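10 Jun 2020

Remell spotter, second go. Carrying on from p. 181, where I'd got as far as taking the rubber armour off and swearing at the focus ring.

It moves! Properly moves, end to end, with one finger. I had more or less written this scope off as a parts donor, so I'm very pleased with the morning.

What was wrong: the old grease on the helicoid had gone to something like toffee, and whoever was in there before me had packed fresh grease on top of it, so there were two layers fighting each other. Stripped the lot. White spirit first, then isopropyl, then white spirit again for the inside of the female thread, which I couldn't get at with anything except a cut-down toothbrush. Brass is in lovely condition underneath. One small bright patch near the infinity end but no burr that I can feel with a fingernail.

Marked the start of the thread this time with a scribe line on both halves. Last year with the Lokis I didn't, and it took me most of an afternoon trying every entry point until infinity focus came back. PLEASE if you open one of these, mark it before the halves part.

Regreased with the damping grease from the blue tin, thin smear on the male thread only, then worked it in and out and wiped off what squeezed out. A tiny bit heavier than I'd like when cold, I suspect. Will leave it in the shed overnight and try it first thing.

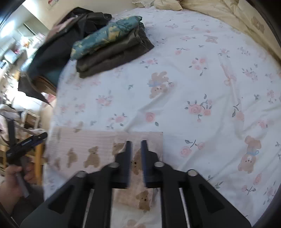
Front end next. The objective cell has a retaining ring with two slots, and the slots are chewed from an old slip. Ring measures 49 mm across, so the big jaws on the lens spanner just reach. Turned it out in small bites with the spanner held dead square, and it came without making the slots any worse. Doublet stays together, I'm not splitting it. There's a little haze on the rear face and it came off with one pass of fluid and a fresh tissue. Coatings look great, a sort of deep plum with green at the edge. I do love this era of glass.

Also found:
- the nitrogen purge screw has no seal under it at all. Ordered two from Sendcombe.
- foot is 155 mm back from the front of the hood, which puts the balance point well forward of the foot with the long eyepiece fitted. Explains why it always droops on a light head.
- one of the three prism housing screws is a replacement, slightly longer than its mates. It doesn't touch anything, so it stays.

Purging will have to wait for the seals. Until then it's a dry weather scope and I've put tape over the screw hole to remind me.

Quick look outside before lunch, with the Li zoom eyepiece and the tripod weighted down. Target was the weathervane at 535 m by the rangefinder. At the low end it's just superb, the image snaps in and out with no hunting for best focus, and I could see where the gilding has gone on the tail. Wound right up it goes soft, and there was plenty of shimmer coming off the road, so I'm not blaming the scope yet. Bit of violet on the sunny edge of the pole. No image shift when I reverse the focus, and that was the thing I was most worried about.
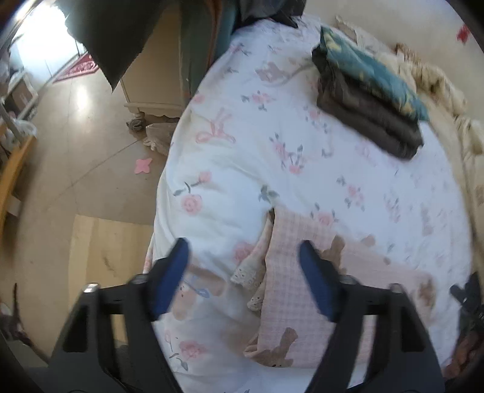
Pink cloth, folded, on the rose-print sheet.

Star test still to do. It wants a clear night and I want to see both sides of focus before I believe the collimation. If the rings are off centre I'll look at how the objective cell is seated before going anywhere near the prisms. The cell can sit a hair crooked if the ring is started carelessly, and that's a five minute job. The prisms are not.

For anybody borrowing it: don't force the ring past the infinity stop. The stop is one little grub screw and it's all there is.

To do
Seals in, then purge
Tidy the slots on the retaining ring with a needle file, ring OUT of the scope
Longer plate so it balances with the zoom on
Glue armour back (contact adhesive, thin, and leave the foot end loose until the purge is done)
Side by side with the Lokis in July, same target, same eyepiece if the Li adaptor fits both

Blue tin is nearly empty, put it on the list.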